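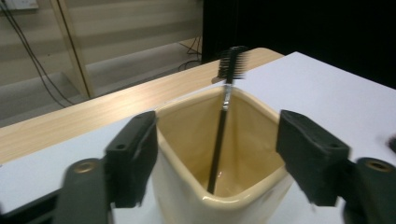
Keep the small shops open late

The town wants to move closing time on Palumbo Street from nine to seven. I think this is a mistake, and I say so as someone who lives above a shop there and would sleep better if it passed.

Most people who work in this town get home after six. If the hardware store and the pharmacy shut at seven, those people will drive to the Odby mall, 30 minutes each way, or order online. Either way the money leaves.

The town's own survey went to 4,000 homes and 700 came back. That is a thin base for a rule this big - and the form never asked what time people shop.

I do take the noise complaints seriously. Delivery trucks are the worst of it, and they come at five in the morning. Closing earlier does nothing about them.
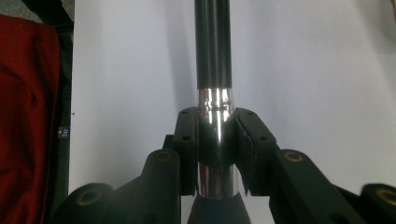 What I would do instead

Move deliveries to after seven in the morning. Fix the two loud vents behind the Gekero bakery. Then leave the hours alone until July and ask again, with a better form.

Comments are open until 10th March. Write to the town clerk, and say what time you get home.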